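Tukura Supper Swap: Frequently Asked Questions

What is a supper swap?

You cook one big batch of something you love, bring it along, and go home with portions of what everybody else made. It's so much fun, and your freezer will never look better!

Where and when do you meet?

The hall on Wickramasinghe Street, first Thursday of the month, doors at 6:30. We skip August (too hot to run that many ovens).

How much should I cook?

Six portions, packed separately. Soups and stews travel best, but we've had dumplings, pies and a wonderful jackfruit curry from Nazma Dissanayake that people still ask for.

I'm not a great cook. Can I come anyway?

Yes, please do! Rüdiger Eichhorn brought plain lentil soup to his first swap and every portion was gone before he'd taken off his coat.

Do I have to label my food?

Yes. Write the dish, the date you cooked it and every ingredient on the lid. Nuts, shellfish and sesame go in capital letters. Masking tape works well and peels off later.

Can my dish be frozen?

Most can. Potatoes go grainy and cream sauces sometimes split, so put "eat fresh" on those and somebody will happily have them for dinner tomorrow.

What does it cost?

$2 at the door, for the hall. Kids are free.

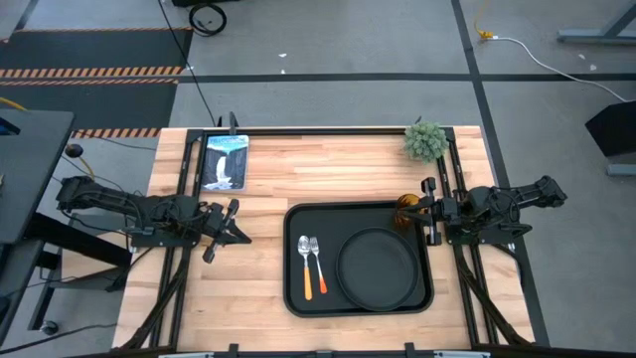
Is there a tasting table?

There is, and it's my favorite part of the night — bring one extra portion if you'd like people to try your dish before they choose. Small spoons are provided. Please bring your own cup for tea.

What if I have to cancel?

Just tell Saoirse Keogh by noon that day so she can fix the numbers. If your food is already cooked, a neighbor can bring it for you and carry your swaps home.

Can I get a recipe from someone?

Ask them! Most of us are thrilled. There's also a recipe binder by the door, and Mitali Kumarasinghe will copy pages for you if you give her a week.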